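Linen room notes, January

The folding table in the Budum linen room is back in use, and the shelves behind the front desk have been relabeled. Please put gray cloths on the second shelf from the top and keep the white ones in the closet by the stairs. The two were getting mixed, and several white cloths came out of the wash with gray fuzz on them.

We now have 273 gray pieces on the books, including the 52 that came from Sánchez before the holidays. Those are a little thicker than the old ones and take up more room when folded, so stack them no more than 20 high. 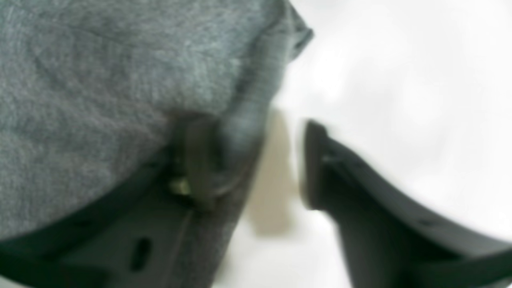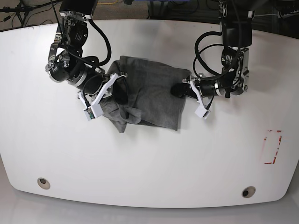

Gray cloth on a white surface, both shots.

Fold in half lengthwise first, smooth out the bunched side with the flat of your hand, then fold in thirds. Corners don't have to match exactly, but the folded edge should face out on the shelf. If a piece has a pulled thread or a worn hem, set it in the mending basket and write the date on the card. Cristian Cabrera picks up the mending twice a month and brings it back to the front desk.

The table should be wiped down before each batch. Use the plain spray, as the lemon one leaves a film that picks up lint.

The next order from Indport is due at 2 in the afternoon on delivery day. The side door will be open for it, so please keep the hallway clear of carts.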